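The Folding Desk: A Gallery With Reservations

Every few months somebody sells me on the idea that laundry belongs at a desk.

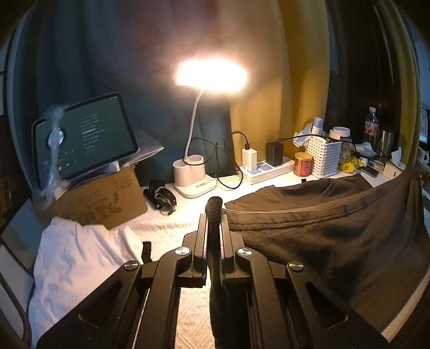

Andier Mathebula
Household columnist and reluctant folder

The case for it sounds fine. A desk is the right height, the light is good, you can put some music on, and your back doesn't complain the way it does after an hour bent over a bed. I have read the Varkero guide to "one-surface living" twice now, and it makes this case for roughly 2000 words without once asking where the rest of your stuff goes while the shirts are getting folded. So I remain unconvinced, and the notes that go with the photo are written in that spirit.

The shirt
A large dark gray T-shirt, laid out flat, already hanging down over the right side. This is my first objection. Desks are built for paper and keyboards. A big shirt wants more depth than that, and whatever hangs over will pull on the part you're trying to keep straight. If you must do it, turn the shirt so the overhang is all sleeve, fold that in first, and then deal with the body.

The cloth
White and textured, possibly a towel. I'll give the one-surface people this much: a cover is a good idea. Cotton slides on a bare desktop, and a bit of texture holds the first fold in place while you make the second. It also means the shirt isn't lying on whatever was on the desk at lunch.

The other fabric
The crumpled white piece at the left, near the front, is what I'd call the waiting pile, and every folding session has one. My rule is that it waits somewhere else. White on white is easy to lose track of, and a bunched sheet of fabric takes up the very space a finished stack ought to have.

The lamp
A white gooseneck with a pen holder in the base, switched on and throwing a bright, warm light. I like a lamp that bends. I'm less sure about warm light for this job — it's kind to a room and useless for telling navy socks from black ones. The Lumeo catalog would like you to believe otherwise. Try it on a Wednesday night with nine socks and get back to me.

The music
A tablet on a white stand, with a music player up. No complaints. An album is a decent timer, and I can get through a basket in four songs if nobody calls.

The chargers
One white, one black, both in a white power strip, with a cable running across the back of the desk. Here my patience gets thin. Cables and cloth don't mix well. A sleeve catches a cord, the cord moves a phone, and there goes your evening. Run them behind the desk or unplug them until you're done.

The small stuff
A red candle jar with a gold lid, a white mesh basket of odds and ends, a yellow packet, a black phone, an open cardboard box, a little heap of black cables with a pouch. The basket I approve of, and I'd put half the list inside it. The candle can live on a shelf. I don't care how nice it smells, I won't have one lit within reach of a T-shirt.

I still fold on the bed. My back has opinions about that, and I've heard them all.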